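Wanted: one or two patient people to help me finish a robot

I'm Yhon, I've got bench 9 at the Zarnia shared workshop, and I've been building a two-armed house robot called Voto for way too long on my own. I'd love some company! Rimantas Bite does the wiring with me when he's in town, but he's off again from June and my soldering is (let's be kind) lumpy.

What I need is someone who'll come by a couple of evenings a week, from 6:30 pm or so, and help with the arms and the driving code. Right now we do most of the driving in simulation, in a made-up apartment with a fridge and a really tight hallway, and the real base is still up on blocks with its covers off. 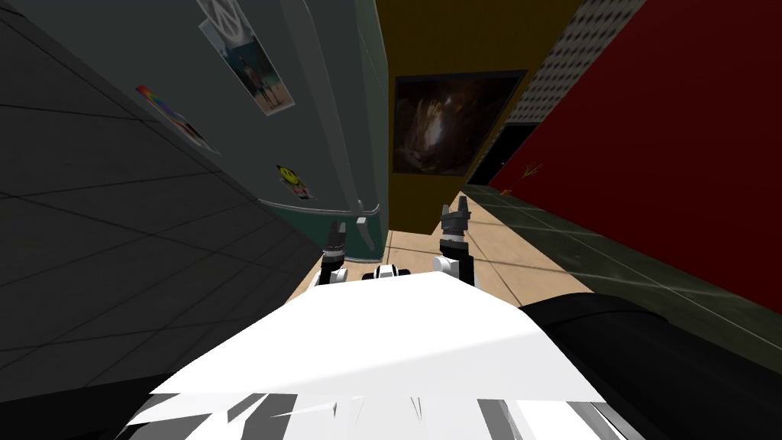 You don't need a degree. If you can read Python, hold a screwdriver and put up with me talking to myself, we'll get along fine. Bonus points if you've ever tuned a motor controller and lived to tell about it.

Pay: I have $400 a month to split between up to 2 helpers, plus your workshop fees and all the Thampi noodles you can eat. It's not much, I know.

Drop a note in the box marked 936 by the front door, or catch me at the bench. Tell me about something you built, even if it caught fire.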